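5. Round Lounge Table: Assembly, Placement and Daily Care

This section covers the Windura round table with single pedestal, as supplied to the Stustdale shared lounges. It applies to the light wood top with the black ribbed base. Tables with four legs are covered in Section 6.

Read the whole section before opening the cartons. Two people are required for steps 5.2.6 to 5.2.9.

5.1 Parts and tools

The table is delivered in two cartons. The flat carton holds the top. The tall carton holds the base, the steel mounting plate, the hardware bag and the floor pads.

Supplied:
- Round top, 100 cm diameter
- Pedestal base, ribbed, black
- Mounting plate
- Hardware bag (plate screws, base bolts, washers, hex key)
- Self-adhesive floor pads
- Touch-up wax stick

Not supplied:
- Phillips screwdriver
- Spirit level
- Tape measure
- Blanket or other soft ground cover

Note: Check the hardware bag against the printed slip before starting. If a bolt is missing, do not replace it with a longer one from another product. A longer bolt can come through the surface of the top. Request the correct part using the article number on the slip.

5.2 Assembly

5.2.1 Clear a floor area wide enough to lay the top flat and walk around it. Spread the blanket.

5.2.2 Open the flat carton along the taped edge. Keep the blade shallow. Slide the top out and lay it face down on the blanket.

5.2.3 Remove the protective film from the underside only. Leave the film on the upper face until assembly is complete.

5.2.4 Place the mounting plate over the pre-drilled holes in the center of the underside. The plate fits in one orientation. The stamped arrow points toward the grain mark.

5.2.5 Insert all plate screws by hand first. Then tighten them in a crossing pattern with the screwdriver.

Caution: Do not use a power driver. The screws seat in wood and the threads strip easily. A stripped hole cannot be repaired on site.

5.2.6 Lift the base out of the tall carton. One person holds the foot and the other holds the column. Do not lift by the ribs.

5.2.7 Set the base upside down on the mounting plate. Line up the bolt holes.

5.2.8 Fit a washer to each bolt. Start each bolt by hand, then tighten with the hex key until the washer no longer turns. Give each bolt a further quarter turn.

5.2.9 With one person on each side, tip the table onto its foot in one movement. Do not drag the edge of the top along the floor.

5.2.10 Remove the film from the upper face. Pull it back low and flat across the surface.

Note: Light wood darkens slightly during the first months. Do not leave a mat, tray or plant pot in one place during this period or a pale patch will remain under it.

5.3 Floor pads and leveling

The foot has no adjusting screws. Leveling is done with the floor pads.

5.3.1 Lay the spirit level across the center of the top, then turn it a quarter turn and read it again.

5.3.2 If the bubble is outside the lines, mark the low side with a piece of tape.

5.3.3 Tip the table toward the high side while the second person fixes one pad under the foot on the low side.

5.3.4 Lower the table and repeat the reading. Up to 3 pads may be stacked. If more are needed, the floor is outside tolerance at that spot and the table should be moved.

5.3.5 Press down on the edge of the top with one hand at several points. The foot must not lift.

Caution: Do not sit on the edge of the top. A single pedestal does not hold side loads in the way four legs do.

5.4 Placement with sofa and chairs

In the standard lounge layout the table stands in front of the wall sofa, with chairs on the open sides.

5.4.1 Push the sofa to its final position first. The Wumeo sofa has no casters. Lift it at both ends.

5.4.2 Set the table so that the distance from the front of the sofa seat to the edge of the top allows a person to sit down without turning sideways. In most rooms this is a hand's width more than people expect.

5.4.3 Measure from the edge of the top to the nearest walkway line. Keep at least 79 cm clear on the walkway side. This figure is taken with the chairs pushed in.

5.4.4 Place the chairs. A chair back must not touch the edge of the top when pushed in. Repeated contact dents the edge and wears the finish through to bare wood.

5.4.5 Side stands and carts go at the end of the sofa, not between the sofa and the table.

5.4.6 Keep the cushions on the sofa. They are not to be used as floor seats around the table, as the covers pick up grit and then scratch the wood when put back near it.

Note: Posters and notices on the wall panel should remain readable from the walkway. If a chair or stand blocks a notice, move the furniture. The house office in Stustdale checks the notices each November and will ask for this anyway.

5.5 First cleaning

5.5.1 Wipe the top with a damp, well-wrung cloth. Use water only.

5.5.2 Follow at once with a dry cloth, working along the grain.

5.5.3 Clean between the ribs of the base with a soft brush. A vacuum brush attachment may be used at low power.

5.5.4 Wait 20 minutes before placing anything on the top.

Caution: Glass cleaner, scouring cream and alcohol wipes remove the finish. Damage from these products is not covered.

5.6 Clearing the table at the end of the day

The top must be empty before wiping. Moving items from one side to the other and wiping in halves is the most frequent cause of ring marks and missed crumbs.

5.6.1 Remove drinks containers first. Check that caps are closed before lifting.

5.6.2 Remove paper. Sort it into house leaflets, which go back to the leaflet rack, and personal paper, which goes in the lost property tray.

5.6.3 Remove electronic items. Place them in the lidded box in the office. Do not plug in, switch on or test anything.

5.6.4 Remove small items such as erasers, pen caps and cards. Use the small tray. Do not sweep them off the edge by hand.

5.6.5 Wipe as in 5.5.1 and 5.5.2.
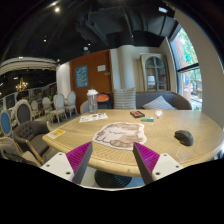 The order of removal in 5.6 follows the risk to the surface. Liquids come before paper, and paper comes before anything with a hard underside. Work from the edges inward and finish at the center. On the table shown, that means starting with the clear bottle at the back left, then taking the printed leaflet and the small yellow and white card from the left side. The large paper cutout in the middle has an irregular outline and should be lifted with a flat hand under it, as the projecting parts crease if it is picked up by one of them. The computer mouse near the right edge is next, followed by the row of small items farther back. Pick each one straight up.

Note: Cutouts and other handmade paper items are never treated as waste, even when unsigned. Seasonal pieces, including those from the Crăciun craft evening, are kept flat in the wide drawer until the owner asks for them.

5.7 Marks and minor damage

Ring marks: Rub lightly along the grain with a dry cotton cloth. If the mark is still visible the next day, report it. Do not apply oil.

Pencil: Use a clean white eraser with light pressure. Brush the crumbs off before wiping, or they smear.

Adhesive from cards or stickers: Warm the spot with a cloth dipped in warm water and wrung out. Lift the adhesive with a fingernail or a plastic card. Do not use a metal scraper.

Small dents in the edge: Fill with the wax stick supplied. Warm the wax in the hand, press it in, level it with a plastic card and buff.

Scuffs on the base: Wipe with a damp cloth. Shoe marks on the ribs come off with a drop of dish soap in water.

5.8 Periodic checks

After the first month:
- Tighten the base bolts with the hex key.
- Check that the floor pads have not shifted.
- Repeat the edge test in 5.3.5.

Every six months:
- Repeat all of the above.
- Turn the table a quarter turn on its foot so that the top ages evenly in daylight.
- Inspect the edge on the chair side for wear.

Caution: If the top rotates against the base when pushed, take the table out of use until the bolts have been tightened. If it still rotates afterward, the plate screws have worked loose and the top must be removed and checked from step 5.2.4.

5.9 Moving the table to another room

5.9.1 Clear the top as in 5.6.

5.9.2 Two people lift under the top, close to the column, with hands opposite each other. Keep the table upright.

5.9.3 For doorways narrower than the top, tilt the table onto its side over a blanket and pass the foot through first. If the foot catches on the frame, stop and remove the base by reversing steps 5.2.7 to 5.2.9.

5.9.4 Discard used floor pads and fit new ones after the move. Level again as in 5.3.

Replacement pads, wax sticks and hardware bags are requested through Grethe Overgaard at the Stustdale house office. Quote the article number from the slip and the room in which the table stands.

Section last revised May 18, 2022.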